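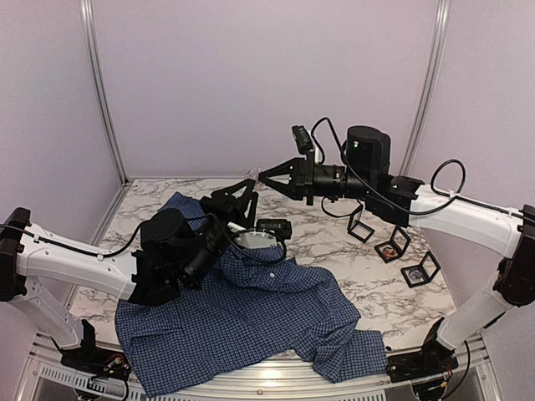

Print | E-mail

The safety lead at Pever has been writing rules for two-armed work cells for longer than she cares to say, and she is still happy to talk about them over a second coffee.

"People want one big rule," she told me, laughing, "and what I have is a lot of small ones — who may reach over the table, and when, and who they tell first." Her team's draft, shared with Mevodport in June, asks for a full stop before any hand goes near a garment, even a shirt that only needs a tug.

Isn't that slow? "Oh, sure it is! We lose a little time every shift, and I'd sign it again tomorrow." The cable checks, she added, come next.

2 comments | 400 shares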